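**Ticket status:** Resolved
**Opened by:** Anoma Rathnayake, Wholesale Accounts, Rolier
**Assigned to:** Thulani Moodley, Product Data
**Subject:** Balura wrap skirt, size labels do not match listing

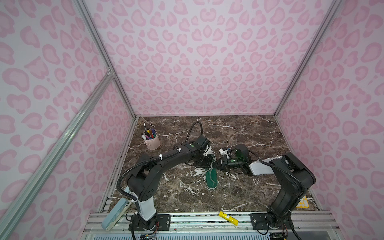

**Reported issue**

Two retail accounts have advised that the Balura wrap skirt arrives with a sewn-in label one size larger than the size ordered. The hang tag and the packing slip show the correct size. Both accounts have placed the style on hold and request guidance before the weekend markdown.

**Log**

*Entry 1, T. Moodley.* Ticket accepted. Please confirm whether the July delivery or the earlier delivery is affected, and supply the waist measurement of one skirt, laid flat and untied.

*Entry 2, A. Rathnayake.* July delivery only. A skirt ordered as Small and labeled Medium measures 35 cm across the waistband.

*Entry 3, T. Moodley.* The measurement agrees with the approved specification for Small. The garment is therefore cut correctly and the sewn-in label is wrong. The size chart on the website requires no change.

*Entry 4, T. Moodley.* The label order sent to Tuominen was prepared from the spring chart, in which sizes were offset by one. The file has been withdrawn and replaced. The matching top in this range uses a printed neck label and is not affected.

*Entry 5, A. Rathnayake.* Both accounts prefer to relabel in store. Nearly 15 skirts remain unsold at the larger account. Replacement labels requested.

**Resolution**

Replacement labels were dispatched to both accounts on 15 Aug 2020. Customers who have already purchased the skirt may exchange it under the usual terms. Remaining warehouse stock is not to be released until relabeled.

**Follow-up:** Product Data will check the label file for the Wumeo shorts before that order is placed.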